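Why does a big empty room sound so funny?

Have you ever clapped your hands in a stairwell? Try it next time you're in one (warn the grown-ups first!). You clap once, but you hear a sort of ringing smear that hangs around after your hands have stopped. I used to do this on every landing of my grandmother's building until a neighbor opened her door and gave me a look.

So where does all that extra sound come from?

Let's start with the clap. When your hands smack together, they give the air a shove. That bit of air shoves the air next to it, and so on, and the push travels outward in every direction, like a ripple in a pond, only in a big ball shape. When the push gets to your ear, you hear it. We call that push a sound wave.

Sound waves are fast. In air they go a bit more than 300 meters every second. You could line up two or three soccer fields end to end and a clap would cross them before you finished saying "hippopotamus."

But what happens when a wave runs into a wall? If the wall is hard and smooth, most of the sound bounces right off, like a rubber ball. Then it hits another wall and bounces again, and then the ceiling, and then the floor. Every time one of those bounces passes your ear, you hear the clap again, a little quieter. In a normal-sized room they come so close together that your brain mushes them into one long sound. Grown-ups call this reverberation, which is a great word to say out loud in a bathroom.

An echo is a bit different. For an echo, the wall has to be far enough away that the bounce comes back late, as its own separate sound. When I was nine, my family stayed near Clistitz, and there was a cliff across the lake from our cabin. I shouted "Hello!" and had to wait 2 whole seconds before the cliff shouted it back. I thought that was the best thing that had ever happened to anybody. My brother shouted something much ruder, and the cliff said that too.

Two seconds means the sound had gone all the way over and all the way back. That makes the cliff more than 300 meters away, and I worked it out with nothing but my own voice and my dad's watch!

Now for the opposite. Some things are terrible at bouncing sound, and they're mostly soft things. Curtains, carpets, beds, big winter coats, your dog. Soft stuff is full of tiny gaps with air in them. The sound wave wriggles into the gaps, rubs against all those little threads and fibers, and gets worn out. Its energy turns into a teeny bit of heat (way too little to feel, so don't try warming your toes by singing to your blanket).

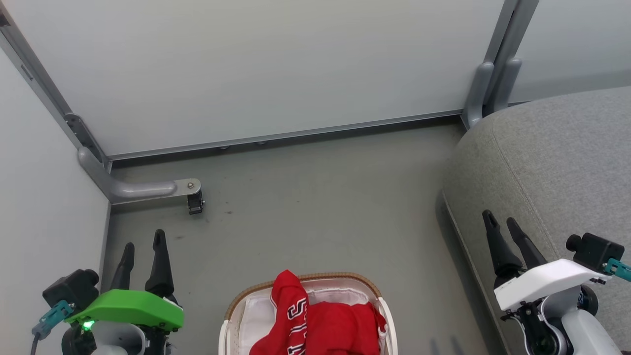

My piano teacher, Elfriede Fuchs, knew all about this. Her music room was so bouncy that every Tuesday my wrong notes hung in the air for ages. Then she put up thick curtains and a huge rug, and suddenly my mistakes were over much quicker. I was very grateful to that rug.

You can test it yourself. Get a kitchen timer or anything that beeps, and two cardboard boxes the same size. Leave one box bare inside and line the other with towels, bottom and sides and lid. Put the timer in the bare box, close it, and listen from across the room. Then swap it over to the towel box. Which one is easier to hear? Try a sweater next, or scrunched-up newspaper, and write down what you find.

And if your family ever moves, clap in your bedroom before the furniture goes in, and again once your bed and all your clothes are back. Same room, same hands, but a very different clap.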